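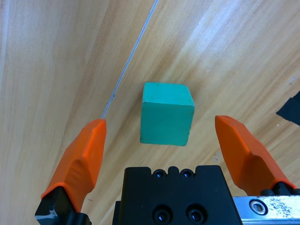

Posard block in teal, on a light wood tabletop.

Posard Color Blocks

Plain cubes for sorting, stacking and counting, sold singly or by the set. Posard blocks have a matte finish and softly rounded edges, with no letters, numbers or pictures on any side. The color goes over all six faces. Teal can look paler on top than on the front, depending on where the light comes from.

What is in the set

The Jinda set holds 18 blocks in six colors, three of each: teal, red, yellow, navy, cream and gray. It comes in a cotton drawstring bag. The full set with the bag weighs 700 grams.

The Anozie classroom pack is four Jinda sets in one carton with a lid. Colors can't be changed in the classroom pack. If you want a single color, order loose blocks.

Loose blocks are sold in any color, minimum order 8. You can mix colors to reach the minimum.

Using them

The blocks work on any flat table, desk or hard floor. On thick carpet, towers lean sooner. A bare table is best for children who are just starting to stack, and a tray helps keep sorting games in one place.

The finish will mark with use. Corners and edges take the first small scuffs and chips, and darker spots can show on the faces after a while. We do not treat this as a fault. Blocks that are split or have sharp edges should be taken out of use.

Care

Wipe with a damp cloth and a little dish soap, then dry with a towel. Do not soak them or put them in the dishwasher. Keep them away from heaters and out of direct sun when they are put away.

Replacements

Missing one or two? Single replacements are available to anyone who has bought a set, and the minimum order does not apply. Give the color and your order number. Colors are mixed in batches, so a new block may be slightly lighter or darker than an old one. Teal and cream show this most.

Ordering and shipping

Orders leave our Jesetti warehouse within two working days. Classroom packs ship by ground only. Unused sets can be sent back within 20 days in the original bag or carton. Loose blocks can be exchanged for another color but not refunded.

The navy blocks sold out in October and are back in stock.

Page updated 23 November 2025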